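Chapter 9
Planning and Budgeting for Handling Equipment
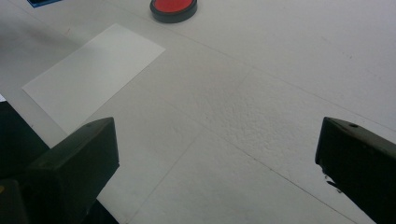 What This Chapter Covers

The earlier chapters of this book dealt with the selection of tasks and the layout of the work area. This chapter takes up the purchase itself. It explains how a department prepares a request for robotic handling equipment, how the full cost of that equipment is built up, and how the purchase is placed in the yearly budget. Readers who will approve requests, as well as those who will write them, should work through the whole chapter before turning to the exercises in the workbook.

After completing this chapter, the reader should be able to:

Write a statement of need that describes the work and leaves the choice of machine open.
Separate first costs from recurring costs and from costs of change.
Compare quotations that do not cover the same items.
Set a replacement date for parts that wear, including gripper fingers and work surface panels.

Terms introduced: statement of need, first cost, recurring cost, cost of change, acceptance test, holding reserve.

9.1 The Statement of Need

A purchase begins with a statement of need. The statement is a short document, usually no longer than three pages, which sets out the work to be done and the conditions under which it will be done. It names the items to be handled, the surface on which they rest, the rate at which they must be moved, and the people who will be working nearby.

The items deserve more care than they commonly receive. A flat sheet of paper lying on a table and a thick round object standing beside it make very different demands on a pair of gripper fingers. The round object offers a side that can be held. The sheet offers almost none, and a two-finger gripper may need a different fingertip, a change in the surface beneath the sheet, or a suction tool bought separately. If both kinds of item appear in the daily work, both must appear in the statement. A supplier who is told only of the easier item will quote for the easier item, and the difference will be charged later.

The work surface should be described in the same detail. Where a surface is made up of several panels, the statement should give the position of the seams and the finish of each panel. Seams can catch a fingertip that travels close to the table. A rough finish will wear soft fingertips sooner than a smooth one.

The statement should not name a model. Departments often have a machine in mind before they begin to write, and the preference tends to show in the wording. A request that asks for "a reach equal to that of the present unit" has already ruled out some suppliers without giving a reason. The reach should be stated as a distance and tied to the layout drawing.

9.2 Three Classes of Cost

For budget purposes, costs are placed in one of three classes.

First cost includes the arm or hand-held tool, the gripper, the controller, mounting hardware, delivery, installation, and the acceptance test. It also includes the work surface if a new one is required. First cost is normally charged to the capital account.

Recurring cost includes service agreements, software licenses, replacement fingers and pads, electrical power, and the hours spent on cleaning and inspection. These items are charged to the operating account, and the department must show in its request that the operating account can carry them in every year of service.

Cost of change is the class most often left out. It covers the work that follows when the items, the layout, or the staff change after the equipment is in place. New fingers may have to be made. Operators must be trained again. A table may have to be moved and the unit set up a second time. These costs cannot be known in advance with any precision, and they are met from a holding reserve, which is discussed in Section 9.4.

The Pillera case, which runs through this chapter, shows how the classes work together. Pillera is a packing firm that planned to add gripper-based handling to a single line of benches. Its first request listed only the price of the grippers and their controllers. When the request was returned, the planning office added installation, benches, and training, and the first cost rose enough to move the purchase into the next budget year. The equipment was the same in both versions of the request — the second version simply reported what the firm would have paid in any event.

9.3 Comparing Quotations

Quotations rarely arrive in the same form. In the Pillera case, two suppliers replied. Balier quoted a single price that covered equipment, delivery, and installation, with one set of fingers. Wekel quoted each item on its own line, left installation to the buyer, and offered replacement fingers at $315 a pair. Neither quotation could be set beside the other as it stood.

The correct procedure is to prepare a comparison sheet before the quotations are opened. The sheet lists every item in the statement of need, followed by every recurring item expected over the period of service. Each quotation is then entered line by line. Where a supplier has left an item out, the buyer asks for a price in writing. A blank line must never be read as a zero.

The period of service must be the same for all suppliers. A unit that is cheaper to buy may cost more to keep, and the difference will be hidden if one supplier is judged over a short period and another over a long one. Pillera used three years for both. Some organizations prefer a longer period, and the choice should follow the rules of the finance office.

Wear parts call for a separate note on the sheet. Fingers become worn at the tips, screw holes lose their fit, and pads harden with age. The buyer should ask each supplier for the expected life of these parts under the conditions given in the statement, and should ask as well whether the parts can be fitted by the operator or only by a technician.

9.4 Timing and the Holding Reserve

Requests for capital equipment are usually due well before the year in which the money will be spent. A department that submits in June must therefore describe work that may not begin for many months. The request should say which parts of the work are settled and which may still change.

The holding reserve exists to meet those changes. It is set as a share of first cost, entered on its own line, and released only on written approval. It should not be used to repair an incomplete request. If training was forgotten, the request must be amended — the reserve is kept for events that could not have been listed when the request was written.

Payment should be tied to the acceptance test wherever the supplier will agree to it. The test is carried out on the buyer's own surface with the buyer's own items, and the conditions for passing are written into the order. The Chrysikopoulos worksheet, printed in full at the back of this book, provides a form for recording them. Students should have the worksheet at hand when reading Section 9.5, where the Pillera request is rebuilt from the statement of need onward.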